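4. Procurement planning: what the simulator was asked to settle

The Trostville grounds department wanted a number it could put in next year's equipment request. The vendor's position was that a two-armed mobile unit would pay for itself in light outdoor work: clearing patios, carrying small items, tidying around grills and garden furniture. We were doubtful, and the simulated backyard trials did little to change that. Figure 3 shows the setting in which the tasks were run. 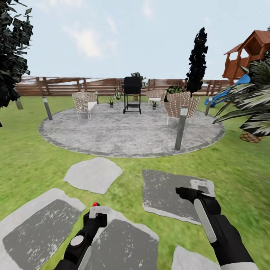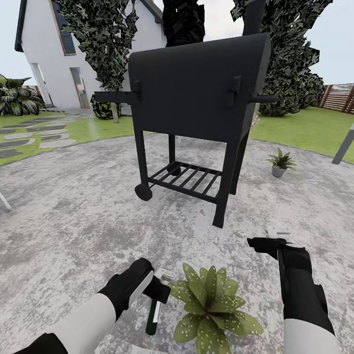

Figure 3. Two views from the simulated backyard, both with the two arms in the foreground and the round patio with its grill beyond them.

The trials covered 32 task layouts, all built by Teun Verschueren in the Julen environment. We report them because the purchasing office asked for them, and because the vendor has cited similar runs in its sales material. They should not be read as evidence of field performance. Stone in a simulator does not heave after a wet November. A lawn has no soft spots unless someone models them, and the slip values we used came from the vendor.

4.1 Cost per working hour

The quoted lease for the Bozkurt unit covers the base, both arms and one set of grippers. It leaves out transport between sites, spare fingers, battery replacement and the operator. Srithong's first draft of the budget left these out too, on the grounds that they were "startup costs." We disagree. Fingers wear, and a unit that has to be trailered to each property has to be trailered every time.

We therefore rebuilt the estimate from the department's own work logs. In the last full season the crews recorded 1,581 hours on tasks the vendor lists as suitable. That figure looks large until the entries are read one by one. Many are short jobs done by a person who was already on site for something else, usually mowing. Handing such a job to a machine saves very little if the person still has to make the trip. Karaca went through the logs twice and could find only 13 properties where the suitable work was grouped tightly enough to fill a morning.

The department's spreadsheet assumed a service life of five years. We found no support for this. The lease runs for less than that, the warranty on the arms is shorter still, and the vendor would not say in writing how long it intends to stock parts. Until it does, we would plan on the lease term and nothing beyond it.

4.2 Lease, purchase or wait

Three options were put to the department. Outright purchase was favored by the vendor and, for a while, by Erdem, who had seen the cheaper Tarby unit withdrawn from sale and worried about the same thing happening again. We think that history argues the other way. A short lease on a single unit, limited to the properties Karaca identified, would at least produce repair records the department owns. Waiting costs less, but it leaves next year's discussion resting on the same simulator runs. We recommend the lease only if operator wages are charged to the same budget line.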